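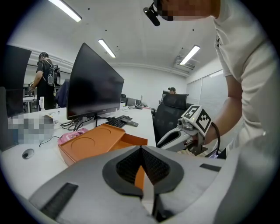 Hand-held grippers at the desks, with the marker cube on top of one of them.

I have been arguing for a while now that people who collect demonstrations for robots need a rulebook, and every time I say it somebody in the room groans. I get it! I've worked under bad rulebooks. At Vekham we had one that ran to 336 numbered items, and the part on labeling cables was longer than the part on what to do if you hurt your hand. So when I say "rules" I want you to picture something that fits on two sheets of paper and gets read by the person holding the gripper, on the day they're holding it.

What set me off this time was the draft guideline that Dirkent has been passing around (version three, if you're keeping score). It's a decent piece of writing. It has a good section on storage and a very good one on file naming, and I'm a person who will happily talk about file naming over lunch. But it treats the operator as a kind of tripod. There's a page and a half on how firmly the marker cube has to be fixed to the tool and one sentence - one! - on how long a person should go before putting the tool down.

I think that's backwards, and I think it makes for worse data too, if data is all you care about. I've spent a lot of evenings going through recordings from the Melis project. We had 369 sessions in the set I looked at, and I got to the point where I could guess which ones were done late in a shift. The grasps get sloppy. The jaw comes in crooked, the operator bumps the object, backs up, tries again, and then the task gets marked as a success anyway because the object did end up where it was supposed to. A robot trained on that learns to bump things. Then we all sit in a meeting and blame the model.

So my first rule would be about breaks, with a number of minutes in it. Don't write "as needed." People who are paid by the session never need a break, ask any of them. Pick a number, write it down, and pay for the minutes.

My second rule is about everybody else in the room. Most of this work gets done in regular offices, with regular desks and monitors and people walking past behind you on their way to something else. A head camera doesn't know who agreed to be on it. I've heard the answer a hundred times: we blur the faces afterward. Fine, please do, I'm all for it. But blurring is what you do at the end, and I'd like something at the start as well. A sign on the door, a line in the welcome email, a patch of floor you can walk through without ending up in somebody's training set. When Pin-yu Pan ran collection at Stuladeck she put tape on the carpet, and that was the whole policy. It took an afternoon and I never heard a single complaint about it.

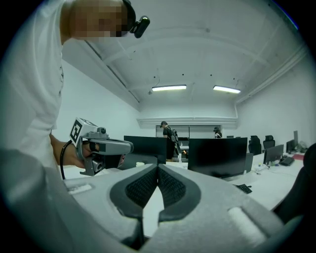
Third, cables. I know, I just made fun of the cable section at Vekham. But a cord that runs from the tool back along your arm is a thing that pulls on you all day, and it's a thing that catches on a keyboard or a cup when you reach across a desk. The Dirkent draft says cables should be "managed appropriately." I have no idea what that means and I've been doing this for years. Say where it should be clipped. Say how much slack. Say the operator gets to stop the recording if it snags, and that stopping doesn't count against them.

And that brings me to the one I care about most, which is who gets to throw out a bad take. In the draft it's the reviewer, somebody who sees the footage later. I would give it to the operator first. They know when they fumbled! They felt it. At Melis we added a simple discard option, and the managers were sure that people would lean on it all day long. Out of more than 2000 takes that month, in October, the share thrown out was small enough that the argument just sort of died. The takes that did get tossed were ones I'd have tossed too.

The usual objection is that small teams can't afford any of this. I've been on small teams. Tape is cheap, and so is a sheet of paper on the wall. The breaks do cost money, I won't pretend they don't, but so does paying a reviewer to sit through 3434 clips looking for crooked grasps.

The other objection is that it's too early, that the tools change every few months and anything we write down will be stale by the time it's approved. Maybe for the marker layouts, sure. Arms and wrists aren't getting a new version, though, and neither are the folks at the next desk. Write those parts now and leave the hardware pages in a binder where you can swap them.

Comments on the draft are still open, and I've sent mine in (it was long, sorry). If you hold one of these tools for a living, please send yours too, even if it's only a line about your wrist. The people writing the next version mostly hear from folks like me, who hold a gripper maybe twice a month and then go back to a chair.

Contact | Copyright | Back to top

This site uses cookies to remember your settings. By continuing to read you agree to their use. Accept | Manage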